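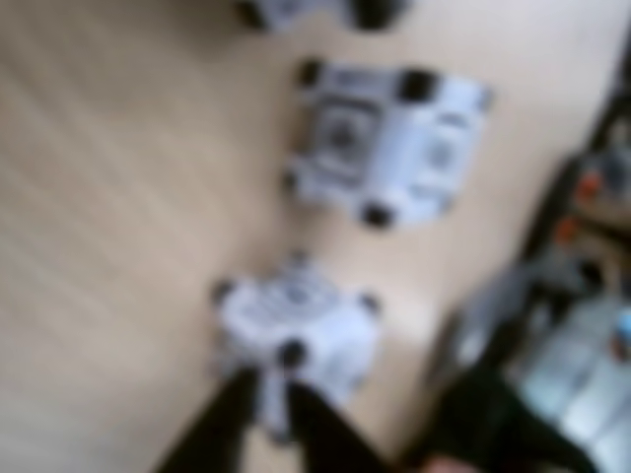
December, bench notes, 14:10

Square parts, white, black corner pieces. Laid out on the wooden table for the fit check before they go back to Tasel.

Corner pieces are the Zerura batch, harder grade. Pushed on by hand, no adhesive. Two from the earlier bag would not seat at all, flash on the inner lip. Trimmed one, binned the other.

Oven soak: 90 minutes, lid shut. Pull test afterwards with the small spring gauge, corner piece upwards. Lowest reading 36 N, highest just off the end of the useful scale. Drawing asks for 30 or better, so pass, but the spread is wider than I'd like. Hafiz Raju thinks the gauge is sticking – swap it for the Nodari one and repeat.

Faces wiped with IPA after handling. Do not use the blue cloths, they leave lint along the edge of the corner pieces.

400 corner pieces left in the bag by weight. Enough for this run.

To do: ask Khairul Lumbantobing whether Menon changed the mould temperature. Repeat pull test, 8 corners, same operator. Label the trays.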